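We use cookies to improve your reading experience. By continuing to browse you accept our cookie policy. Accept | Manage preferences

4.2 Tiered display and the counter top

The claim most often repeated in the small-format catering literature is that a stepped stand sells more than a flat tray. It has been repeated so often that it has lost its conditions. Tehrani's original argument concerned bakery cabinets, where the customer stands well back and the shelves rise behind glass. Willey carried it over to open counters without, as far as we can tell, asking whether a person leaning directly over the goods still benefits from having the rear items lifted a few centimetres. We doubt it, and the observations in this section were arranged with that doubt in mind.

Our counters were set up in a community hall kitchen over the month of August. Each was a plain tabletop, stocked in the manner of the canteens and rec centre kiosks we had visited earlier, with no signage and no price cards. We recorded 190 layouts in all. Of these, 78 used a stepped acrylic stand and the remainder used trays or baskets alone. Harish Kushwaha laid out the goods and a second author coded them later, working from overhead stills. Agreement between coders was good for packaging type and poor for what we had called "prominence", a category we now regard as having been badly defined from the outset.

The first difficulty is that a stand is rarely the only thing on a counter. Serving equipment takes up space, and so do the containers that go with it. Jilov treats these as "background" and excludes them from his measures of clutter. This seems to us a serious error. A machine with a bright front panel and metal containers sitting on top of it competes for attention with anything placed nearby, whatever is stacked on the steps. So does a basket of foil-wrapped food, which catches the light in a way that a chocolate bar in a dark wrapper does not. If a shopper's eye goes to the basket, a theory that considers only the stand has nothing to say about it.

The second difficulty is the goods themselves. Plutgate's guidance for kiosk operators recommends one product line per step, tallest at the rear. Real counters seldom hold to this for longer than it takes to serve the first few customers, and we did not impose it. The layout in Figure 3 is representative of the mixed condition: a small bottle on an upper tier, two little cartons at different heights, and a pair of Snickers bars on separate steps, one of them on the lowest. By Plutgate's scheme this would score as disordered. Whether anybody buying a snack would find it so is another matter — the scheme was never tested against buyers, only against other schemes.

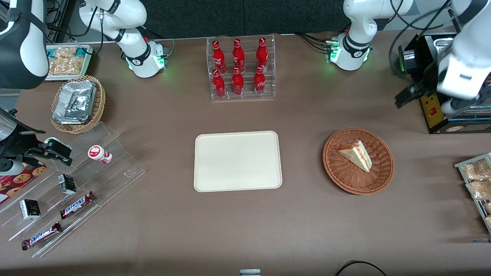 Figure 3. Mixed counter layout with stepped acrylic stand, snack tray and basket.

It may be objected that low scores for order should be read alongside the density of the display, and we accept this up to a point. A sparse stand with every item visible is easier to take in than a packed one, even where like is not grouped with like. Yet the published measures divide number of items by footprint, which penalizes the stepped stand for having a large base and rewards the basket for letting its contents overlap. We recalculated density using only the faces visible from above. The advantage reported for tiers largely disappeared, though we would caution that our view from overhead is not the customer's view, and a different angle might restore some of it.

The snacks in clear wrappers raise a related problem. Their contents provide the colour, whereas the bars and cartons rely on printed packaging. Willey codes both as "branded", for reasons the paper does not give. We kept them apart, and suspect that part of the effect credited to shelf height in earlier work belongs to this distinction instead. Our data cannot settle the question. Clear-wrapped goods were almost always kept on a tray, so wrapper and position are confounded throughout, and we report no separate estimate for either.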